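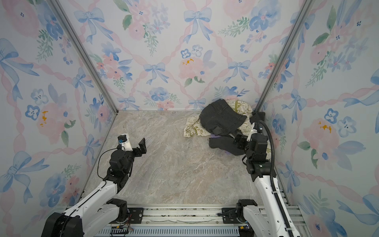 Rasa Kütt asked if she can start a patterned paper in the corner, as she always did with plain paper, and then go around the alcove to the other side. She can, but I would not. With plain paper the corner is a comfortable place to begin. With flowers and ribbons, the place where you begin decides how everything else will look, and the eye goes first to the back wall. So I wrote down my whole method for a small alcove with three walls, in the order I do it.

What you need

Paper, paste, a wide brush or roller for the paste, a smoothing brush, a long level, a pencil, a snap-off knife with a lot of new blades, a steel ruler, a sponge, a bucket. Also a table which is longer than your strips, if you have one. I work on two doors put on trestles.

I use the ready-mixed paste from Fimila for the paste-the-wall type and powder for the older type. Please read the label on your roll before you buy anything. The two types are not handled the same way, and I write here mainly about paper that gets paste on the back.

Reading the label

Find the pattern repeat. It is the distance from one flower to the same flower further down the roll. On my last paper it was 50 centimeters, and this is quite much for a low room. Then look for the small arrow sign. If the arrows are level, you have a straight match, and the same motif is at the same height on each strip. If they are shifted, you have a drop match, and every second strip goes half a repeat lower.

A pattern with a diagonal lattice is less forgiving than loose bouquets. When a bouquet is a little bit wrong, people do not see it. When a diagonal line is broken at the seam, you will look at it every morning with your coffee.

Check also that all rolls have the same batch number. Ülle Grigaitė bought her last roll in December, from another batch, and the white was more yellow. She put it behind the wardrobe.

Preparing the wall

1. Take off the old paper. Do not paper over it, also if it sits well.
2. Fill the holes, let the filler dry, sand it, wipe the dust.
3. Paint one coat of thinned paste or wallpaper primer on the bare plaster and let it dry overnight.
4. Turn off the electricity for that room before you loosen the socket covers.

A dark wall will show through a paper with white background. In this case give it a white primer coat first. I skipped this step once, over an old green paint, and I had a greenish bathroom for four years.

Finding the center

Measure the back wall and mark the middle. Now hold a piece of the roll there and decide: should the middle of the strip be on your mark, or the edge of the strip? Choose the one which leaves wider pieces at both corners. Narrow pieces are difficult to keep straight.

Then draw a vertical line with the level at the edge of the first strip. Draw it lightly, since soft pencil can come through the seam. Do not measure from the corner and believe it is vertical. In my building there is not one vertical corner.

Next think about the height. Hold the dry paper at the ceiling and move it up and down. A big motif cut in half by the ceiling looks like a mistake, so I let it begin a hand's width lower.

Cutting and pasting

Cut each strip with 2 inches extra at the top and the same at the bottom. For a pattern, lay the next strip beside the first one on the table and match them before you cut. Write the number and the word "top" on the back with pencil. Some flowers look the same in both directions until they are on the wall.

Spread the paste from the middle to the edges. Fold both ends to the center, paste on paste, and let the strip rest as long as the label says. Keep this time equal for all strips -- the paper grows when it is wet, and if one strip rests longer, the pattern will not meet anymore at the bottom.

Hanging

Put the first strip on your line, press it at the top, and brush from the middle to the sides. Slide the next strip to it until the seam closes. Match at eye height. If the match gets lost slowly toward the floor, it is better to lose it down there.

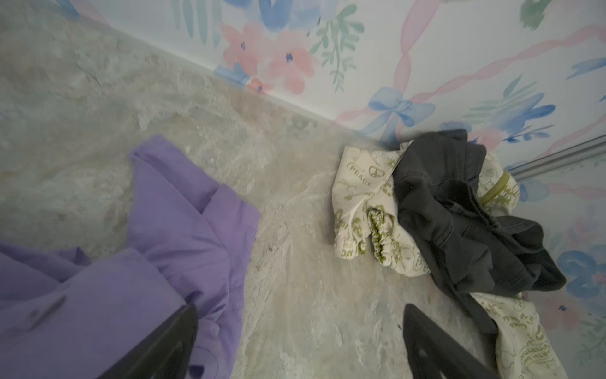
Floral paper and a marbled floor, with a thin white strip between them.

The inside corners

Never take a full strip around a corner. Measure from the last strip to the corner in three places, take the largest number and add half an inch. Cut the strip lengthwise, hang it, and let that small extra go around. Then draw a new vertical line on the side wall and hang the rest of the strip there, covering the small extra. You lose a little of the pattern. With overlapping vinyl you need a special overlap adhesive, because normal paste does not hold vinyl on vinyl.

At the floor

Press the paper into the joint with the back of the scissors, pull it away a bit, cut on the crease, and brush it back. Change the blade often. Wipe paste from the baseboard at once with clean water.

Keep the windows closed until the next day, and keep one leftover piece for repairs.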